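The Good Forks
April 29, 2020
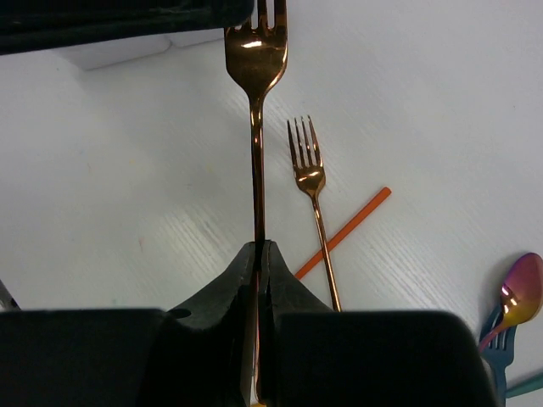
Morning

Woke at an hour I used to consider the middle of the night and lay there composing a letter to the Wakberg Housing Office about the radiator. It was a very strong letter. By the time I had found my slippers I'd forgotten all of it except the phrase "with mounting disbelief," so the radiator goes on knocking.

Mother called at eight. She has started sorting the contents of the house in Stumden, a job she has been threatening to start since I was in high school, and she wishes me to take an interest. Did I want the soup tureen? I did not. Did I want Grandfather's atlas, the one with countries in it that have since thought better of the whole thing? I said yes too fast, and she said she might keep it after all. That is how she shops for other people's feelings.

Then we got to the cutlery, meaning the copper-colored set, the one for company. In my entire childhood I ate with it maybe four times, and one of those was a funeral. The rest of the year we used the bent steel stuff from the drawer that stuck. Company never came, or it came and was judged not to be the right grade of company. She wants to mail me the whole set. I pointed out that I live alone and am not allowed to have anybody over. She said, "Well, then you can use it yourself," in the voice of someone handing over the family farm.

Noon

Walked to the bakery by the long way, past the old Palamarchuk pharmacy, which has a line outside now with everybody standing on strips of tape like actors waiting for their cue. The man ahead of me was reading a paperback and kept moving up without raising his eyes. I admired him very much until he walked into the door.

Bread was up again. I bought two loaves and a poppy seed roll, and ate the roll on the way home behind the recycling bins with my mask under my chin, feeling like a teenager with a cigarette.

Afternoon

Did some work. I am still translating the history of the Vernska canal, which runs to 892 pages, of which almost 70 are about one lock. The author was in love with this lock. He gives its opening ceremony, its repainting, its second repainting, and a quarrel over who should oil the hinges. I've reached page 100 and the canal has not yet been dug.

Ivan Tkachenko wrote to ask how it's going. I answered "steadily." He wrote back "so, badly," and attached a picture of his sourdough, which looks like something you would use to hold a tent down. I told him it had character.

Evening

Cooked the lentils. Set the table properly for once, with a napkin, and sat up straight for most of the meal. It did feel different, in the sense that my back hurt.

Called Mother again and told her to send the forks. She had already packed them. There are 16, apparently, though only 12 knives, and she says the story of the missing knives is too long for the telephone and involves my uncle. She'll tell me in November, when she expects to be allowed on a train. I tried for a hint and got a description of the weather in Stumden.

Radiator still going. I've written "with mounting disbelief" on the back of the bakery receipt so it's there for tomorrow.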